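3.2 Lage der Flasche auf der Arbeitsfläche

Untersucht wurde eine blaue Kunststoffflasche auf weißer Unterlage. Stehend bleibt ihr Schraubverschluss von oben zugänglich.

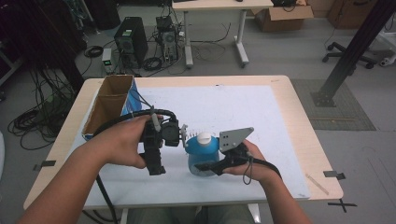 Entwistle wendet ein, die stehende Lage bilde den Haushalt nur unzureichend ab. Die Reihe Karnedon umfasst deshalb 19 Durchgänge in liegender Position.

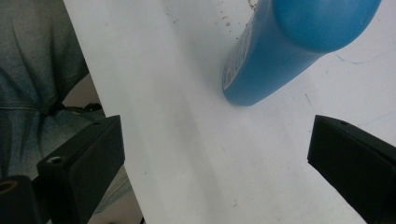 Abb. 6: Blaue Flasche, liegend, mit weißem Etikett.

Als Bezugspunkt dient liegend das Bodenende, stehend der Verschluss.

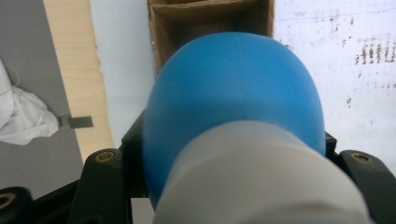
Beide Lagen werden getrennt ausgewertet; Übergänge bleiben unberücksichtigt.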